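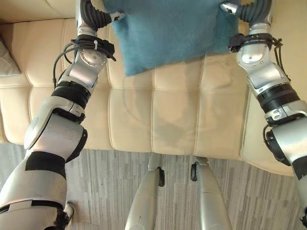 Ticket 542: cushion tidy stops part way, open day at Vurkidside

Opened by me, January, status open

Hello support! We're in the middle of getting ready for the Vurkidside open day and the cushion tidy on our Elura keeps giving up on us. Visitors start coming through at 10 and it's the one thing everybody asks to see, so I'd love a hand if someone's about.

What it's meant to do: walk up to the cream sofa, take a cushion between both hands, lift it over and set it back where it belongs, then go on to the next one. We rehearsed this last month with the old grip settings and it was lovely. Then we took the Skemura update and now it does the first cushion and stops. No fall, no alarm, it just stands there with its hands up and the log says "target not confirmed" over and over (84 lines of it this morning, I've attached the lot).

Tried so far:

Restarted Skemura. Same.
Restarted the whole robot, waited for the green light, ran it again. Same.
Turned the ceiling lights down on the sofa side, in case the shine off the leather was upsetting it. It took longer to stop, but it still stopped.
Swapped the order so it does the white cushion first. We stand that one on the carpet against the front of the sofa, and it walked up nicely and then just waited.

Grip force is at 50, which is what the Akinola people left it on when they came to set us up. I haven't touched it – I was told not to and I've been good!

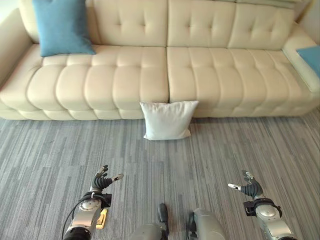
Hauwa Ojo: Thanks for the log, that's a big help. I don't think it's the grip. The update puts the pickup height back to seat level, so a cushion on the floor is outside the area it's allowed to reach for. Could you open the reach page in Skemura, see what the lower limit says, and run it once with the floor option ticked? Please keep people behind the tape while you do.

Right, back again. The lower limit was at seat level, as you said, and the floor box was unticked. I ticked it, saved, and ran the routine twice. The first go stopped again, which made my heart sink a bit, but I'd forgotten to press apply (there's save AND apply, why are there both?). On the second go it picked the white one up off the carpet and put it on the seat, a bit crooked, and I've never been so pleased about a cushion.

So that's the floor one sorted. The other niggle is the blue one at the lamp end. When the robot comes at the sofa from the side it seems to want a lot longer to make up its mind, and I had time to fetch my tea. 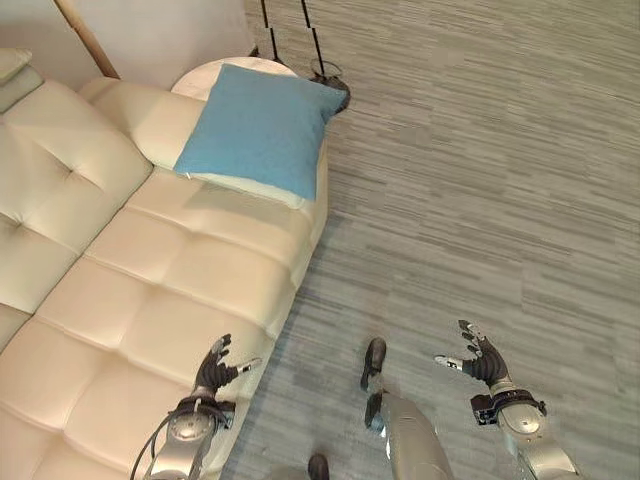
I've moved the start mark on the carpet so it sets off facing the seat square on, and that's got the wait down to 2 seconds, which we can talk over during the demo. If there's a proper setting for coming in at an angle I'd like to know, but it can wait till after the open day.

Can you leave the ticket open till tomorrow? We've got three groups booked and I'll add the new logs once the last lot have gone. Also, could somebody put a note about the floor box in the update page? I did look there first.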